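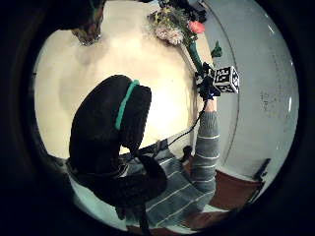
*The right-hand glove with its marker cube on top, and flowers on the far side of the table.*

**Glove station at Wurkitz gets its Tuesday once-over**

AVVILLE – Anyone who has stopped by the Wurkitz workshop this past year will know the Clarik station, the one with the pale tabletop where people put on a pair of black gloves and teach a machine how hands go about picking things up. It has now passed 3068 saved recordings, and the crew marked the number the way they mark most things, with coffee and a good long maintenance session.

Roman Walczak has looked after the station from its first day, and he is happy to talk about it for as long as you are happy to stand there (and maybe a little longer). The cube on the back of the right glove is his favorite subject. It is white, with blocky black-and-white codes printed on it, and the tracking software reads those codes to work out where the hand is and which way it is turned. If the cube shifts on its mount, every recording after that is off by the same amount, and the software will go along quite cheerfully without a word of warning.

"It looks like a toy, so people grab it like a toy," Walczak said. "I ask them to take the glove off by the fingers. I ask very nicely, and then I check the screws anyway."

The full check takes 40 minutes. He goes over the mount first, pressing on it from each side with a thumb, and then wipes the printed faces with a dry cloth. The cable gets a slow going-over by hand, end to end, with special attention to the place where it meets the sweater or jacket of whoever is wearing the set. A tug there travels straight up to the connector, and two connectors were replaced over the winter. The new rule is to leave enough slack for a full reach across the table before pressing record, and Walczak says that one change has saved him more evenings than anything else he has tried. 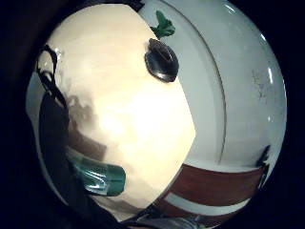

*A green bottle lies on its side on the tabletop. A loop of thin black cable or strap rises at the left.*

After the gloves come the test grasps. The wearer reaches for an item, lifts it, and sets it down again five times over, and Walczak compares the tracks on his screen. Shiny things are the hard ones, he says, and so is strong light on a pale surface, so he likes to run the test once with the lamps as they are and once with them turned down a little. If the tracks wander, he goes back to the mount and starts again.

The station belongs to the Lis project, which is building up a library of everyday hand movements for training grippers. A second pair of gloves is on order and should arrive in December. Walczak has already cleared a shelf for it, and he has typed up his checklist so that other people can run the session when he is away. It comes to seven pages, including a page and a half on cables, and he says he is still thinking of a few things to add.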